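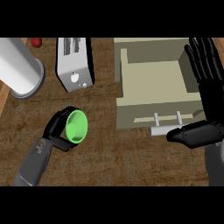 Jiltuno Home Inventory – Set-Up Guide
Section 3: Adding Your First Room

8/30/23
By Sidra Niazi

By now you have the app installed and your household account open, so we get to the fun part! This section takes you through adding a room, giving it storage spots, and putting your first things on the list. It's the longest section in the guide, and it's also the one where Jiltuno starts to feel useful. Once one room is in, you'll find yourself opening drawers just to see what else you can add.

We suggest starting with the kitchen. It has lots of small things in clear places, and you're in there every day, so you'll notice quickly whether your list matches real life. If your kitchen is in the middle of being painted or packed, a bathroom or hall closet works well too. Please don't start with the garage. We love your enthusiasm, but garages have a section of their own (Section 6), and it will be much easier after you've done a small room first.

Before you start

You'll need:

– Your phone or tablet, charged to at least half
– The household name you chose in Section 2
– A clear stretch of counter or table to put things on as you go
– Pencil and scrap paper
– Sticky labels, if you want to mark your drawers and shelves (any kind will do)

NOTE: You can build a room without an internet connection. Your entries stay on the device and are sent to the shared list the next time you're online. Look for the small cloud next to the room name. A gray cloud means changes are waiting to go out, and a blue one means everybody in the household can see them.

3.1 Create the room

1. Open the app and tap Rooms at the bottom of the screen.

2. Tap the plus sign in the top corner.

3. Type a name for the room. Use the name your family really says out loud. If you all call the spare bedroom "Grandma's room," then that's its name, and searching will be a lot more natural later on.

4. Pick a color. The color shows up as a stripe on every item in that room, which is a great help when you're scrolling through a long list.

5. Tap Save Room.

The new room shows up at the bottom of your Rooms page. Hold a finger on it and drag it up if you'd like it nearer the top.

NOTE: Two rooms can't share the same name. For two bathrooms, try "Upstairs bath" and "Downstairs bath." The app will stop you if you forget, and nothing you typed will be lost.

3.2 Add your spots

A spot is any place where things live: a drawer, a shelf, a hook, a basket, the top of the fridge. Spots are what make Jiltuno so handy. A list that tells you the potato masher is "in the kitchen" won't help anyone at dinnertime, but a list that says "second drawer, left of the stove" sends you right to it.

1. Open your new room and tap Spots.

2. Stand in the doorway and work your way around the room in one direction. Left to right is what most of us in the office do, but either way is fine as long as you keep going the same way.

3. For each place, tap Add Spot and type a short name. Good names say where the spot is and what kind of spot it is: "Window shelf," "Top drawer by sink," "Pantry floor."

4. If the spot has smaller spots inside it, tap Add Inside. A cabinet might hold a top shelf, a bottom shelf and a bin. You can go 3 levels deep.

5. When you get back to the doorway, tap Done.

Leave the spots empty for now. It's tempting to start filling the first one right away, and then an hour later you're still sitting on the floor with the spice jars and the rest of the room hasn't been touched. Sketching the room on your scrap paper can help here, especially if you have a corner cabinet.

CAUTION: Deleting a spot also deletes every item listed inside it. To keep the items, move them first (see 3.5). Deleted spots can be brought back from Settings > Recently Removed, but only by the person who opened the household account.

3.3 Add things to a spot

Pick one spot. An everyday drawer is perfect.

1. Take everything out and set it on the counter. Yes, everything. It's a very satisfying few minutes, and you'll almost certainly find something you thought was gone for good.

2. Put aside anything that's broken, doubled up or belongs in another room. Don't enter these yet.

3. Tap the spot, then tap Add Item.

4. Type the name. Plain words are best – "can opener" will be found by anybody, while the model name on the handle probably won't.

5. Choose a type:

Keep – things that stay put and don't get used up, like pans and scissors
Use up – things that run low, like foil, tea and batteries
Borrowed – things that have to go back to somebody

6. For a Use up item, set a Low mark. When your amount drops to that number, the item goes onto your shopping list by itself. Most people like a Low mark of 2 for things they use every week.

7. Tap Save and Next to carry on, or Save and Close if that's the end of the drawer.

8. Put the items back as you enter them. The list and the drawer then get finished together.

TIP: Turn on voice entry by holding down the microphone. Say the name, pause, and say the type: "Rolling pin. Keep." Zodwa Ngubane, who tested this part of the app, got through her whole kitchen by voice with her hands full of lids, and she's the reason you can now say "same again" to repeat the last type. Thank you, Zodwa!

NOTE: You don't have to enter every teaspoon. Flatware, mugs, dish towels and the like work nicely as one entry: "everyday forks," "good napkins." Split them up later if you ever need to.

3.4 Sort out the set-aside pile

Remember the pile from step 2? It's time to deal with it, ideally before someone needs the counter back.

1. Things for another room: tap Add Item, then tap the pin icon and choose Somewhere Else. They'll wait in a list called To Walk Over. Next time you open the app in the right room, it will remind you.

2. Doubles: decide which one stays. Enter that one and mark the other as Give Away. Jiltuno keeps a running Give Away list that you can print or send to a friend.

3. Broken things: choose Fix or Let Go. Anything left under Fix comes up again in 3 months, with a friendly nudge. You can change this under Settings > Reminders, or turn it off completely.

4. Mystery parts: we all have them! Make a spot called "Mystery parts," find a small box, and enter them the best you can. "Black knob, flat side" is a perfectly good name. Ehsan on our support desk matched a blender gasket this way, months after he'd given up on it.

CAUTION: Don't list cleaning products, matches or medicine under a general spot such as "Under sink." Give them a spot of their own and switch on the Care flag. Care items appear with an orange dot and are left off any list you share outside the household. The flag is only a marker on your list, so please store these items safely and away from children as well.

3.5 Move things around

Kitchens change. You'll try the mixing bowls on a low shelf, hate it, and want them back up where they were.

To move one item: open it, tap Spot, and choose the new place.

To move several at once:

1. Open the spot they're in now.

2. Tap Select and touch each item.

3. Tap Move To and choose the new spot, in this room or any other.

4. Check the names on the confirmation screen and tap Move.

To move a whole spot, such as a rolling cart that has gone to live in the dining room, open the spot, tap the three dots, and choose Change Room. Everything inside comes along, including notes and Low marks. This is my favorite thing in the whole app and I use it far more than I expected.

NOTE: If two people move the same item while offline, Jiltuno keeps the later change and puts a question mark next to the item. Tap the question mark to see both spots and pick the right one.

3.6 Check your work

1. Tap Search and type the name of something you just added. The room and spot should come up right below it.

2. Ask somebody else in the house to find an item using only the app. If they open the wrong drawer, the spot name needs work. Rename it there and then, while you both remember what was confusing.

3. Look for the blue cloud next to the room name.

4. If you bought sticky labels, now's the moment. Write the spot names exactly as they appear in the app.

If something doesn't look right

The room is there but the spots are missing. Pull down on the Rooms page to refresh. If they're still missing, check that you're signed in to the same household on both devices.

An item shows up twice. It was probably saved by two people. Open either one, tap the three dots and choose Merge. Notes from both are kept.

The shopping list is empty even though things are low. Check that the items are set to Use up. Keep items never go on the shopping list, whatever the amount says.

Voice entry hears the wrong word. Tap the word and fix it. The app remembers your fix for next time, on that device only.

Coming from Pivau? You can bring your old list across under Settings > Import. Rooms and item names carry over. Spots don't, so do 3.2 by hand first and then use the Move To steps to drop your items in. Talha Kiani has written a separate page on this, with the file settings he recommends, and it's listed under related pages.

When your first room has a blue cloud, go on to Section 4, where you'll invite the rest of your household and decide who can change what.

Related pages

Section 2: Naming Your Household
Section 4: Inviting People and Setting Permissions
Section 6: Garages, Sheds and Attics
Bringing a Pivau List into Jiltuno, by Talha Kiani
Printing Labels on Plain Paper
What's New in the May Update

Contact the Jiltuno help desk | Copyright Jiltuno 2023 | Back to top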